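Himolero – Zwischenbericht an den Fördergeber
Arbeitspaket 2: Handhabung textiler Flächen im Haushalt
Stand: 30. Mai 2019

1. Gegenstand des Berichts

Das Vorhaben prüft, welche Tätigkeiten in Schlafräumen und Wäschebereichen sich mit dem derzeitigen Stand der Greiftechnik maschinell ausführen lassen. Der Bericht betrifft den Abschnitt Bett und Textilien. Die Arbeiten im Bereich Verkaufsfläche (Auffüllen von Regalen, Rücknahme von Ware) werden gesondert abgerechnet und sind hier nur erwähnt, soweit sie Personal binden.

2. Durchgeführte Arbeiten

Der Schwerpunkt lag auf dem beidhändigen Aufnehmen und Spannen weicher Stoffteile auf einer Matratze. Menschliche Bediener führen die Greifer von Hand, die dabei gewonnenen Bewegungsdaten dienen als Grundlage für das Training der Steuerung. Insgesamt liegen 136 verwertbare Durchgänge vor. Weitere 19 wurden verworfen, überwiegend wegen fehlender Synchronisation zwischen linker und rechter Seite.

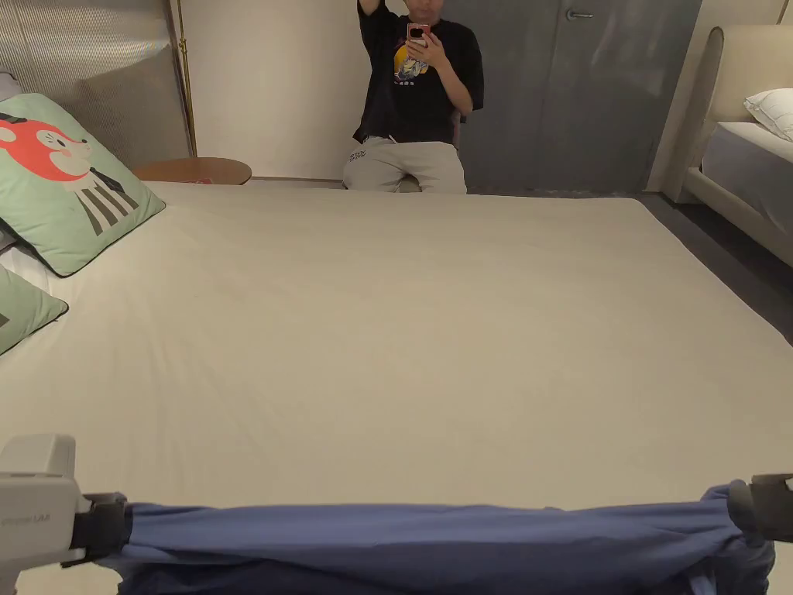
Die Auswertung erfolgt mit der Software Clomis in der bei Projektbeginn festgelegten Version. Ein Wechsel auf die Nachfolgeversion wurde geprüft und zurückgestellt, weil die Zeitstempel der älteren Durchgänge neu berechnet werden müssten. Die Annotation unterscheidet die Phasen Anfahren, Fassen, Spannen, Ablegen und Lösen. Zwischen Fassen und Spannen ist die Abgrenzung unscharf; zwei Bearbeiter kommen hier regelmäßig zu abweichenden Grenzen. Eine ergänzte Annotationsrichtlinie liegt im Entwurf vor.

3. Ergebnisse

3.1 Fassen
Das Fassen einer frei liegenden Stofffalte gelingt der autonomen Steuerung im Labor zuverlässig, sofern die Falte sich deutlich von der Unterlage abhebt. Flach anliegende Kanten werden häufig verfehlt. Bei dünnen Geweben wird gelegentlich das darunterliegende Laken mitgefasst, was die Steuerung bisher nicht erkennt.

3.2 Spannen
Das gleichzeitige Auseinanderziehen mit zwei Greifern ist der kritische Schritt. Zu geringe Zugkraft lässt die Knitter stehen, zu hohe führt zum Herausrutschen auf einer Seite. Eine Kraftregelung ist vorhanden, reagiert aber zu träge. Die Firma Šimkus hat überarbeitete Fingerbeläge zugesagt, deren Lieferung noch aussteht.

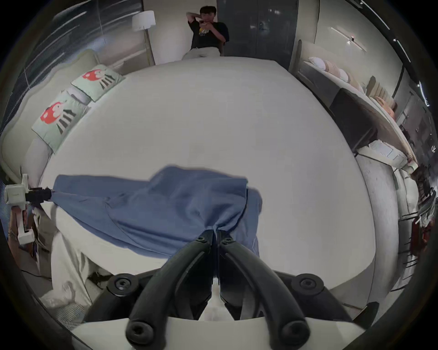

3.3 Ablegen und Falten
Das Ablegen auf ebener Fläche ist gelöst, das kantengenaue Falten nicht. Nach dem ersten Faltschritt verliert die Objekterkennung in vielen Fällen die Ecken. Für eine Bedienkraft ist dieselbe Aufgabe trivial, auch mit handgeführten Greifern.

4. Bewertung

Ein selbständiges Bettenmachen oder Zusammenlegen von Wäsche im Privathaushalt ist mit den vorliegenden Mitteln nicht erreichbar. Realistisch erscheint zum Projektende das Aufnehmen einzelner Textilien von der Matratze und die Übergabe in einen Behälter. Diese Teilaufgabe sollte nach unserer Einschätzung als Abnahmekriterium an die Stelle des Faltens treten. Ein entsprechender Änderungsantrag ist beigefügt.

5. Mittelverwendung

Für den Umbau der Greiferaufnahmen wurden 4000 Euro aus der Position Verbrauchsmaterial in die Position Geräte umgewidmet. Die Umwidmung liegt innerhalb der zulässigen Grenze. Die Personalmittel sind planmäßig abgeflossen.

6. Nächste Schritte

– Erprobung der neuen Fingerbeläge nach Eingang
– Abschluss der Annotationsrichtlinie und Nachbearbeitung der betroffenen Durchgänge
– Vergleichsmessung auf dem Prüfstand Garex mit Baumwolle und Mischgewebe
– Abstimmung des geänderten Abnahmekriteriums mit dem Fördergeber

Anlagen: Änderungsantrag, Mittelübersicht, Liste der verworfenen Durchgänge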